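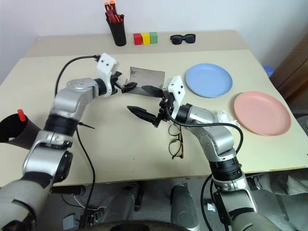

*Slide 1. Mixed tabletop: film, folded glasses, sunglasses, plates, cubes, pens.*

Speaker notes, "Clearing a Mixed Tabletop"
Elikem Ansah, Tramovdale session, 2020-06-19

**Opening (leave slide 1 up)**

Give name, then straight into the material. Skip the history of the Ellau sheets unless someone asks.

The subject is a shared table with unrelated things on it. Drawers and shelves were covered in Rakiya Isah's talk in December and her handout still applies. Tables differ in one respect: every item is already on the same level, so depth tells you nothing about what to lift first. The order has to come from the items.

Point at the film first. Then the glasses, then the plates. Leave the cubes until the section on small solids.

**Terms**

- *Sheet goods*: film, bags, cloth, paper. Anything that changes shape when picked up.
- *Fragile flats*: eyewear, phones, thin glass.
- *Nesting items*: plates, bowls, lids.
- *Small solids*: cubes, caps, batteries, erasers.
- *Standing containers*: pen holders, cups, jars.
- *Fixtures*: anything that stays on the table when the job is done.

Read the list out once. People will write it down. Wait for them.

**Slide 2: Sheet goods first**

Film goes before everything else. A loose sheet covers small items and drags them when it moves, and a translucent one is worse than an opaque one in practice: you think you have seen what is under it, and you have seen a gray shape.

Procedure:

1. Find a free edge. Do not start from the middle of a crumple.
2. Raise that edge and look underneath.
3. Bring a second hold close to the first before pulling.
4. Lift up, then away from the nearest fragile item. Never pull flat across the table.
5. Fold over a clear area. If there isn't one, carry the film off and fold it elsewhere.

Step 4 is where the time goes. In the Lamptey log there are 804 entries, and the commonest remark beside a sheet item is "moved something else." The log does not say what was moved. I have asked for that column to be added.

Folding: halves, then halves again, press the air out toward the open side. Film with an existing fold should be folded along it. Fresh creases next to old ones make a stack that springs back open.

**Slide 3: Clearances**

Before any lift, check the gap you are working through. This includes the gap between the table edge and whatever is beside it. Thin items end up in narrow gaps and are easy to miss from the front.
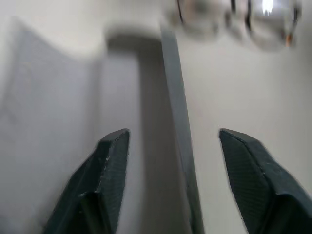 The rule at Eden is a minimum side clearance of two finger widths for a fragile flat. Below that, move the neighbor first. For nesting items one finger width is enough. For small solids there is no rule and I don't propose one.

Panels, boards and doors seen edge-on look thinner and farther off than they are. Change your viewing position before reaching past one. Moving sideways by a hand's breadth is normally sufficient.

*(Pause. Someone will ask about marking the clearances on the table with tape. Answer: we tried it at Eden, the tape collected dirt, we removed it.)*

**Slide 4: Fragile flats**

Back to slide 1 for this if the clicker allows.

- Prescription glasses and sunglasses are handled the same way.
- Fold the temples before the move if they are open. If already folded, leave them.
- Hold at the bridge or across the folded temples. No contact with lenses.
- Set down with lenses off the surface.
- One pair per trip. Two pairs in one hand will rub.

Destination is a case or a lined tray. Lamptey uses a shallow tray with a felt base. A bare plate is not acceptable as a temporary tray, though I have seen it done many times and have done it myself.

**Slide 5: Nesting items**

Plates are quick. Match diameter first, color second. If the diameters match, stack them. If they don't, the larger goes underneath regardless of color.

Check the upper face of each plate before stacking. Crumbs between plastic plates cause the top one to slide when the stack is tilted.

Do not put small solids on a plate to save a trip. They roll when the plate is lifted, and cubes slide.

**Slide 6: Small solids and fixtures**

Cubes in a row can stay in a row. If the row order matters to whoever laid it out, there is no way to tell from the cubes, so the Ellau sheet says to preserve it. Red, yellow, green goes back as red, yellow, green.

Cylinders are the awkward case. A short cylinder lying on its side should be stood up or put against a stop before anything near it is touched.

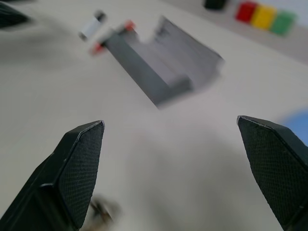

A channel or cradle makes a usable stop provided it does not shift itself. Push it lightly with one finger. If it moves, treat it as a loose item. If it has a closed end, work from that end.

Colored tabs on a holder may indicate orientation. They may also mean nothing. Look at the label or ask. Do not turn a holder end for end during clearing; Rakiya spent most of an afternoon on one that had been reversed.

Standing containers are fixtures unless the sheet says otherwise. Pens with caps go in cap up. Pens without caps go in a separate cup until the cap is found.

**Slide 7: Timing**

Target is 60 seconds per group, with 5 groups. Fixtures are excluded from the timing. Sheet goods overrun. Nesting items come in well under and the difference should not be carried forward, as it hides the overrun.

Record start and stop by group. A single total is of no use to us.

**Slide 8: Open points**

- Cables across the surface. No agreed group. Currently entered under fixtures, which I think is wrong.
- Wet film. The folding steps assume dry.
- Tables deeper than an arm's reach. The Tramovdale tables are within reach, so we have no data.

Take questions from here. Printed sheets are by the door, revision 2. Anyone holding revision 1 should discard it, as the plate rule is reversed in that one.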